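Demonstration collection (robotics)

Demonstration collection is the gathering of recorded examples from which a learning system acquires a manual skill. Each example, usually called a demonstration or an episode, pairs what a robot sensed with what it was made to do from the start of a task to its end. A set of such episodes is used to train a control policy, a program that selects the robot's next movement from its current camera views and joint positions.

The practice differs from conventional robot programming, in which an engineer specifies positions and movements directly. It is most often applied to tasks that are hard to describe in fixed coordinates, such as handling small parts that lie in a different position each time.

Terminology

An episode is one attempt at a task. A session is a group of episodes recorded without changes to the equipment or its calibration. The person who guides the robot is the operator; the person who prepares the table between episodes is the setter, although in small laboratories one person commonly does both jobs. The starting arrangement of objects is called the layout. Some authors reserve the word "demonstration" for successful episodes and use "trial" for all others. Usage is not uniform.

Methods of guidance

In teleoperation, the operator controls the robot from a distance by means of a glove, a hand-held controller, or a second arm whose joints are copied by the first. In kinesthetic teaching, the operator takes hold of the robot and moves it by hand. Teleoperation keeps the operator's body out of the camera view and is generally preferred when the policy is to be trained on images. Kinesthetic teaching gives the operator a direct sense of contact but is difficult to apply to hands with many joints.

A third method, correction, begins with a policy that has already been trained. The robot works under its own control, and the operator takes over when it begins to fail. The corrected portions are added to the training set.

Work area and objects

Collection normally takes place at a fixed work area. A felt pad or similar mat is often laid over a hard tabletop, which reduces glare and keeps small parts from rolling. The objects belonging to the task are placed on the pad, while unrelated objects may be left on the table around it. Such objects, known as distractors, are intended to teach the policy to attend to the items that matter. In a parts-handling task, the target may be a single gear in a shallow bin, with electrical components standing to one side.
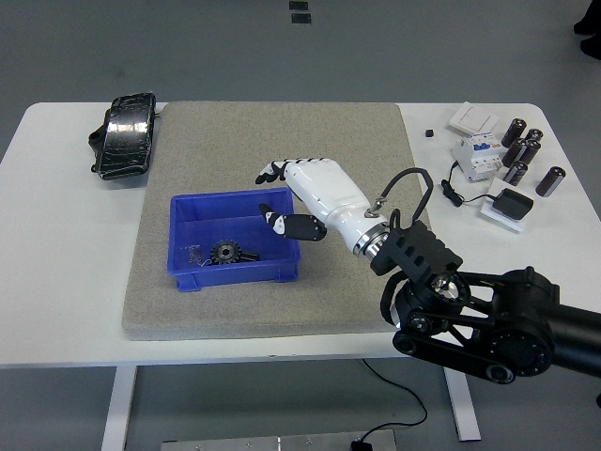

Recording procedure

A typical episode begins with the robot in a home position and the layout set according to a written plan. Recording starts before the first movement and stops after the hand has withdrawn. The following are ordinarily stored:

- images from each camera, with time stamps
- measured joint positions of the arm and hand
- commanded joint positions
- a short text label naming the task
- the operator's judgment of the result

Camera images and joint measurements arrive at different rates and must be aligned. An error in alignment may go unnoticed during collection and appear only after training, when the policy reacts late or reaches past the object. Many laboratories therefore replay a sample of episodes at the end of each day.

Layouts are varied on purpose. If the bin always stands in the same place, a policy may learn the place and ignore the bin. The usual plan divides the pad into zones and assigns a share of episodes to each. Variation in lighting, object color, and the order of steps may be added later, once a basic policy has been shown to work.

Grasping is the part of an episode that receives the closest review. With a jointed hand, the same object can be held in several ways. A toothed gear may be gripped at the fingertips and held just above the rim of the bin, and small changes in finger placement affect whether it can be released cleanly.

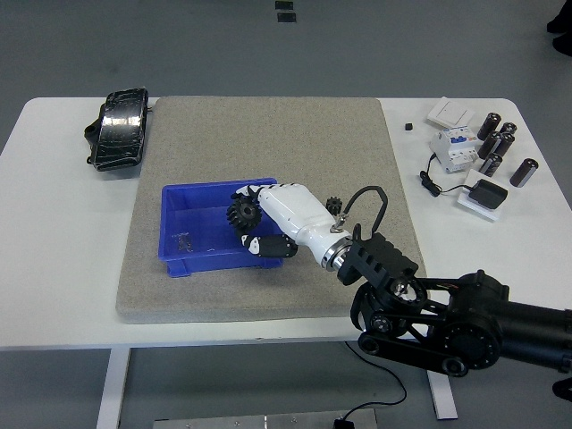

Operators are accordingly asked to use a consistent grasp within a session. Mixed grasps are acceptable in large sets but tend to weaken policies trained on small ones, which may average two valid movements into one that is not valid.

Quality control

Episodes are reviewed before they enter the training set. Common grounds for rejection are missing images, a collision with the bin, a long pause, or a starting layout that does not match the plan. Failed attempts are kept by some groups in a separate set and used to train a system that detects failure. Hesitation is treated less strictly. A short pause before contact may reflect real care by the operator, and removing it can produce a policy that closes the fingers too early.

The Munell protocol

The Munell protocol is a written procedure for tabletop collection compiled by Tsutomu Kaneko and first circulated in January 2023. A revised text, dated Feb 27, 2023, added rules for distractors. It calls for 1,000 accepted episodes per task, divided equally among 4 zones of the pad, and for review of each episode by 2 people. The protocol has been adopted in part by the Kudo workshop, which omits the second reviewer, and by users of the Gruvik recording software, in which the zone plan is supplied as a template.

Criticism of the protocol has centered on its fixed total. Kaneko has described the number as a planning figure and has advised that collection stop earlier when added episodes no longer change the result.

Limitations

Collection is slow and depends on the skill and attention of the operator. Episodes gathered on one hand do not transfer easily to another with different joints. Sets recorded at a single work area also carry its particular features, including table color and camera height, and a policy may fail when these are changed.

See also: Imitation learning; Teleoperation; Grasp planning; Senileo format

Contact the editors | Copyright Senileo Reference | Back to top

Comments

mhollis_lab
Useful article. Could the Terminology section say what to call an episode where the operator drops the part and picks it up again? We have been calling it a recovery and keeping it.

R. Tanager
We keep those too, but labeled separately. The zone plan is the part I would push people to read. Our first set had the bin in the same spot every time and we had to start over.

benchnotes
The Kudo workshop does use a second reviewer now for anything involving small metal parts. Please update.

mhollis_lab
Thanks, the separate label makes sense. Does anyone have the Gruvik template with the zones numbered left to right? Mine goes the other way.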